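Gosbridge Electric Steamer – Owner's Guide
Section 4: Steaming Buns

Please read this section through once before your first batch, even if you have steamed buns a hundred times on the stove. 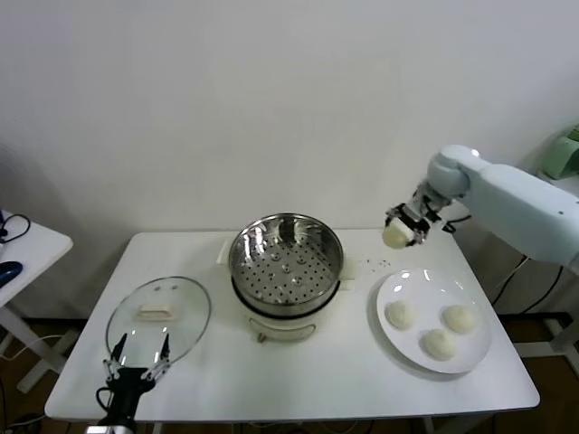 4.1 Getting set up

1. Stand the base on a flat, steady table and leave yourself plenty of elbow room. You'll want a clear spot on one side for the lid, and a wide-rimmed plate within easy reach on the other.
2. Pour 500 ml of cold water into the base, then seat the stainless-steel basket on top. It should sit level and not rock when you nudge it.
3. Cut a small square of parchment for each bun and set them on the basket floor – leave some of the holes open so the steam can come through.

4.2 Steaming

4. Space the buns well apart (they puff up more than you might expect!) and put on the glass lid.
5. Steam for 15 minutes. Frozen buns will need a little longer, and there's a chart for those in Section 6.
6. Switch off and let everything rest for 2 minutes with the lid still on.

CAUTION: Steam can burn. Lift the lid by its center handle, tilting the far side up first, and keep your face and forearms well back.

4.3 Serving

7. Lay the lid flat on the table, then move the buns to the plate one at a time. Grip them gently, as fresh buns dent easily.

NOTE: Leave a bit of space between buns on the plate while they are still warm, or the skins will stick and tear.

Replacement lid: part no. 403. Guide revised 26 Aug 2026.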